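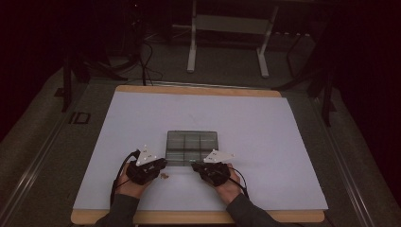
Figure 4.1. Start position for the tray task. Tracking gloves on both hands, marker plates up, compartment tray centered on the paper.

Unit 4: Recording Hand Demonstrations
Course handout, Robot Manipulation Project
Instructor: Thérèse Penner
Lab supervisor: Audrey-Anne Bouchard
Issued 26 September 2019

4.1 Purpose

In Unit 3 each team moved the arm by hand and saved joint angles. In this unit the arm stays off. You record your own hands doing the task, and the recordings become the input for the motion fitting in Unit 5. A recording that cannot be fitted will not be graded, so read section 4.5 before you book time in the lab.

The task is the one named in the project sheet: approach a six-cell tray with both hands, grasp it at the two front corners, lift it, hold it level, and set it back down. Teams working on the Kerent option add a quarter turn before setting it down. Teams on the Vekari option do not.

4.2 Terms

Plate: the flat triangular piece on the back of each glove. It carries the markers.
Rigid body: a set of markers whose distances from each other do not change. Each plate is one rigid body.
Pose: position and orientation together. Three numbers for position, four for orientation when written as a quaternion.
Dropout: any sample in which the software cannot find a plate.
Take: one recording from start to stop.
Start position: hands at the front of the tray, fingertips at the corners, palms down, no lift.

4.3 What the plate does and does not measure

The plate gives the pose of the back of the hand. It does not give the pose of the fingertips. To get from one to the other you need a fixed offset and the finger bend values. The offset is measured once per person, per hand, and it is not the same for left and right even on the same person. Use your own values. Last year two teams shared one offset file and both had a grasp point inside the floor of the tray.

Let P be the plate pose in the board frame and T the offset from plate to knuckle. The knuckle pose is then

K = P * T

Order matters. T * P gives a result that looks reasonable near the origin and gets worse as the hand moves away from it. If your error grows with distance from the board origin, check this line first.

The board frame has its origin at the near left corner of the wood. X runs right along the near edge, Y runs away from you, Z is up. Do not use the corner of the paper as the origin. The paper gets replaced.

4.4 Procedure

1. Sign in on the Stovell sheet by the door and write down your take numbers.
2. Wipe the paper. Replace it if it is torn or no longer flat. Tape the underside only.
3. Center the tray left to right, slightly toward the near side, with the long divider parallel to the near edge.
4. Put on the gloves, left first. Tighten the wrist straps. The plate should not move when you shake your hand.
5. Run both cables outward, away from the tray. A cable that crosses the tray will pull on it during the lift.
6. Sit still in the start position until the software shows both plates. Your partner starts the take.
7. Hold the start position for 100 samples. These samples are used for the zero.
8. Do the task at normal speed.
9. Return to the start position and hold for another 100 samples. Your partner stops the take.
10. Save under team, option, person, take. No spaces.

Wear dark, plain sleeves. Take off rings and watches. Sleeves should reach the wrist but stay clear of the plate at full reach.

Room lights stay low during takes and the curtains stay closed. Turn the lights up between takes if you need to work on the gloves.

4.5 Checking a take

Run check_take before you leave. It prints the sample count, the dropout count for each plate, and the drift between the first and last hold. The sample output for the reference take is:

samples 1166
dropout L 0
dropout R 3
lift start 378
drift L ok
drift R ok

Compare yours with this. Your sample count will differ. A few single dropouts are filled in by the script. A run of dropouts during the grasp or the lift is not filled in, and the take has to be done again. The usual causes are a plate tilted too far (thumbs rolled under the tray), one hand passing over the other, and leaning forward so that your head blocks a camera.

If drift is reported on one hand only, the glove has slipped. If it is reported on both, someone has moved the board or bumped a stand. Tell Audrey-Anne Bouchard before recording anything else. Do not recalibrate on your own.

4.6 Worked example: finding the lift

The lift start is not marked by hand. The script looks at the Z value of both knuckles and takes the first sample where both rise above the hold average by more than the threshold and stay above it. For the reference take this is sample 378, as printed above.

The hold average uses the first 100 samples. 1,166 samples in total, less the two holds of 100 each, leaves 966 samples of motion. The approach, from the end of the first hold to the lift, takes up 278 of these.

Students often set the threshold too low. The hands rise a little when the fingers close on the tray, and a low threshold picks up that rise instead of the lift. Plot Z for both hands on one graph before choosing a value.

4.7 To hand in

Five good takes per person, the check_take output for each, your offset files, and one plot of Z against sample number with the lift start marked. Add one paragraph on the largest source of error in your takes. Teams that include a Lévesque filter step should hand in the plot both with and without it.

Reading for next time: chapter 6, sections on quaternion averaging and time alignment. Skip the part on stereo cameras.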